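Search this site Enter keywords Go

Plorkau project: progress note to Clurkent, 17/08/2024
From Soledad Doucet, for Valdir Furtado

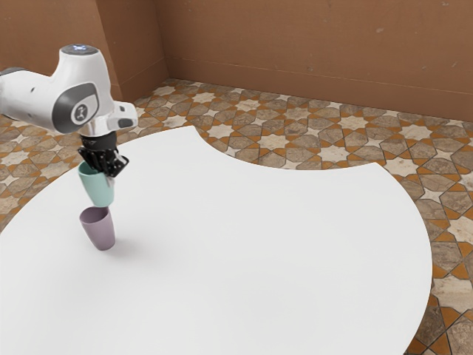
Fig. 1. Cup stacking task in simulation, teal cup held over the purple one.

Short one this time, full report follows with the accounts.

Where we are. Stacking policy retrained from scratch on 900 simulated demos. Old set dropped, too many had the same start position and the policy just learnt the path. New set varies cup positions, colours, wall and floor textures, table shape. Josué wrote the randomiser, runs overnight without anyone minding it now.

Results. 228 test episodes, all in sim, layouts not used in training. 51 failures. Before the retrain we were failing more than half so pleased with that. Failures are mostly the last bit of the lowering: base of the top cup catches the rim of the lower one and tips it. A few are bad grasps, cup slips round in the fingers and goes down at an angle. Heloísa is sorting them by type, her table will be in the full report.

What we tried. Slowing the arm near the rim helped. Adding a wrist view helped more then we expected. Bigger network did nothing, dropped.

Not done. Transfer to the real arm. Was promised for this period, it is late. Gripper mounting plate had to be remade and Jokberg only delivered last week. Eoin is doing the calibration, we want 7 clean days of trials before quoting any number to you.

Money. Underspent on equipment, over on compute. Would like to move the difference accross, form attached, needs your signature.

Next: real arm trials, then three-cup stacks. Camargo have asked to see the demo set, ok with you if we share it?

Soledad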